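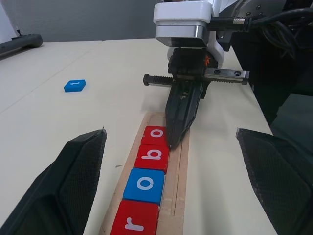 Letter blocks in the wooden tray, lowercase set

Blocks don't fill the tray – how do I stop them sliding sideways?

Posted by Pivarside in Wooden toys and puzzles

We have a set of square letter blocks, one white lowercase letter per block, that go in a long narrow wooden tray with raised edges. My daughter lines them up in the tray to make words. The trouble is that the tray is wider than the blocks. When the row is pushed over to the left there is a strip of bare wood down the right side, with a shallow groove along it.

If she picks the tray up to show someone, the whole row shifts over and the letters end up crooked. By the time she gets across the room the word is a mess and she has to start again.

Is the groove meant to hold something that I'm missing? We bought the set secondhand in October and it came in a plain bag, no box and no instructions. I'd like to fix it without gluing anything, as she changes the words all the time. I have basic hand tools and some scrap wood. Inside length of the tray isn't a problem, it is just the width.

Thanks for any ideas.

Roy Bloxham

I can't tell you what the maker had in mind for the groove. Some trays like this have one so you can stand word cards in it, and the child copies the word from the card. Try a piece of stiff card and see if it will stay upright. If it leans, fold the bottom edge over once to make it thicker.

For the sliding, cut a strip of wood to fill the gap. Push the blocks against the left edge, measure from the face of the blocks to the inside of the right edge, and take off a hair so the strip drops in without forcing. Measure at both ends of the tray and in the middle, as they are not always the same. Keep the strip a little lower than the blocks so small fingers can still get hold of them.

Sand it with 120 grit and go over the corners well. Leave it unfinished or use a finish sold as safe for toys. Don't glue it. If it fits properly it will stay put when the tray is carried level, and you can lift it out when you want the groove for cards.

I made one for my grandson's tray out of a 19 mm offcut planed down. The planing took longer than everything else. If you can find molding close to the right width, use that and save yourself the trouble.

Sondbridge

we just put felt in ours. the self stick kind, cut to fit the bottom. glossy blocks slide on bare wood but they don't on felt. cost next to nothing

Mahmoudi

Felt works but check how deep the tray is first. Ours was shallow and with felt in it the blocks sat too high and tipped over the edge. A thin piece of rubber shelf liner did the same job – no glue, and you can wash it. Ours has been in there all year.

Also agree with Roy about leaving the strip loose. My son uses his as a ruler.

Pivarside

Thank you all. I had shelf liner in the kitchen so I tried that first. It is better, but the row still moves if she tips the tray. I'm going to cut a strip on Thursday and will try a card in the groove too.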